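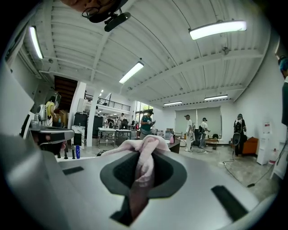

Fold number 196, and I still loved it! You squeeze the handle, the jaws close on the pink cloth, and somewhere inside Skustorik's memory a new line gets written: this is how a corner is lifted. My first morning at Prulmont they told me the robot needed 2,000 folds before it would try one alone. I laughed out loud. Then I picked up the gripper and forgot lunch.

"Slower," said the woman at the next station. "It learns your hurry too."

So I slowed down. Pinch, lift, let the cloth hang, lay it over.
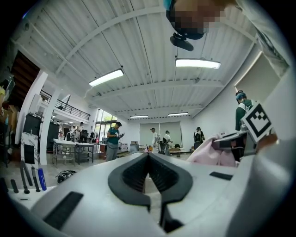 By April my hands knew things I couldn't have put into words, and I talked to the cloth as if it were a shy cat. We reached 2,526 in the end, because I kept asking for one more. Then Skustorik rolled up to the table, reached for a corner, and paused before the lift, exactly the way I do.

I whooped so loudly they heard me over in Bloxham's office.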